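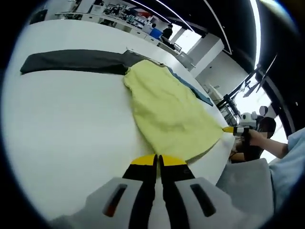 Two-handed cloth demos: how messy should the start be?

fomier_fan
17 Jun 2018
We finally passed 1,763 demos with the hand-held grippers and I'm so happy with how this is going! Towels, trousers, shirts, whatever we can pile on the table. My question is about the start of each demo. I've been crumpling everything and leaving other clothes on the table too. Rosalind Lindqvist on our team wants half of them to start flat. Who's right?

Dogar16
Crumpled, every time. A policy that only sees tidy towels falls apart on the first bunched one. And leave the clutter in, it's great for you.

prasmont_kel
I'm with Rosalind. We went all crumpled last January and the policy never learned what a nearly finished towel looks like. It would get one edge straight and then start pulling it apart again. Flat starts fixed most of that for us.

Dogar16
But every good demo ends flat, so those states are already in there?

prasmont_kel
The last couple of seconds, sure. Our people let go and back off the moment it looks done, so there's hardly any data on small fixes.

flutau
Ooh, this is my favorite topic. Do both, and save some half-folded starts too! We do 9 crumpled for every 2 flat and throw in a half-folded one when we remember. Also swap who's holding the grippers. Our first batch was all one person and the arms copied her little wrist flick on everything (cute, but it dropped a lot of socks).

fomier_fan
Love the half-folded idea. Do you cut out the bad grabs?

flutau
Nope, keep them if the person recovers. Toss the ones where they give up.

Dogar16
Disagree on that one, we trim ours. But try 16 each way and see what your eval says.

fomier_fan
Doing that tomorrow, will post numbers!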